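Forum > Small Labs and Workshops > Kit, Costs and Quotes

Second arm: buy, lease or give up and fold things ourselves?

pinewarden
Posted Tuesday, 09:14
Budget round opens in July and I've been told to put in for a second bench setup. We do handling trials on cloth, towels mostly. One arm at present, always booked. I've got two quotes, one from Ollik (outright purchase) and one from Venby (lease, 36 months, service included, a brochure with a great many smiling people in it). The Ollik one is cheaper over the whole term if nothing ever breaks. I would like to hear from anyone who has owned something that never breaks.

sprocket_tax
Posted Tuesday, 09:40
Buy. We leased a conveyor from a different lot and by the end we'd paid for it twice and had to give it back polished.

mildly_torqued
Posted Tuesday, 10:02
Lease. sprocket_tax says buy in every thread, including the one where someone asked where to park.

More useful: what does the quote leave out? Ours left out the table, the stand, the cables, the fingers and delivery above the ground floor.

pinewarden
Posted Tuesday, 10:31
Both leave out the table. Venby includes a camera and stand, Ollik says "customer to supply vision", like a commandment. The present bench, so you know what I'd be duplicating:

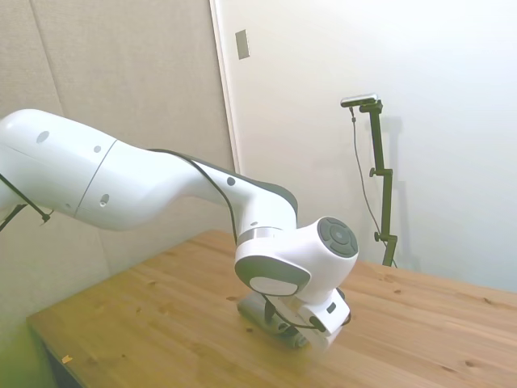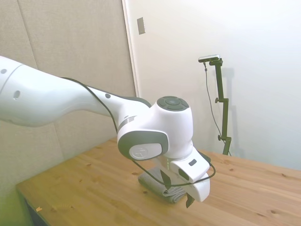 I've costed the bits I can. Spare fingers are 332 a pair from Leclerc or 211 from Fusport. The Fusport lead time is 6 weeks, which on past form means autumn. I'd want 2 pairs on the shelf from day one. Then there's the line for "sundries", which last year was bigger than the line for training and bought us a lot of cable ties.

What I can't work out is how to budget for the time. Setting up the first one ate most of a spring and none of that was on a quote.

ganttless
Posted Tuesday, 11:15
Put the time in as money. Day rate times days, own line, own heading. If you leave it out they'll assume it's free and then ask why the first one isn't getting used.

Also get the Leclerc ones. The Fusport fingers are fine until you need to change them in a hurry, then you find the screws are a size that exists only in their catalogue.

sprocket_tax
Posted Tuesday, 11:22
I've run Fusport fingers for two years with no bother. You buy the screws when you buy the fingers. It's a bag of screws.

ganttless
Posted Tuesday, 11:26
A bag of screws with a minimum order.

sprocket_tax
Posted Tuesday, 11:29
Yes, a bag.

loftboard
Posted Tuesday, 12:48
Can I be the dull one and ask whether you need a second arm at all? You say the first is always booked. Booked or running? We pulled the logs on ours before asking for another and the booking sheet was full of people reserving whole afternoons to do forty minutes and then think. We went to two-hour slots and the queue went away. So did some of the people.

pinewarden
Posted Tuesday, 13:05
I was hoping no one would ask that. I'll pull the logs.

mildly_torqued
Posted Tuesday, 13:17
Don't pull the logs before July, is my advice. Pull them after.

loftboard
Posted Tuesday, 13:20
And that's how you end up with two idle arms and a lease.

mildly_torqued
Posted Tuesday, 13:24
Two arms means one can be down for service without everyone going home. With cloth you'll be fiddling with grip settings for ever and it's miserable doing that on the only one you've got. I'd pay for that alone. Ask Venby what "service included" covers, by the way. Ours covered parts and labour but the engineer's travel was extra, and he lived a long way off.

pinewarden
Posted Tuesday, 15:50
Rang Venby. Travel is extra. So is the loan unit while yours is away, and you have to ask for it in writing.

Logs are in too. Booked nearly solid, running a bit over half. I'm going to try two-hour slots for a month and put the bid in anyway, with ganttless's time line in it and the Leclerc fingers.

sprocket_tax
Posted Tuesday, 15:58
Fusport.

ganttless
Posted Tuesday, 16:03
If you do go Ollik, get them to confirm the price holds past the end of the quote. Ours ran out while finance were still looking for the right form.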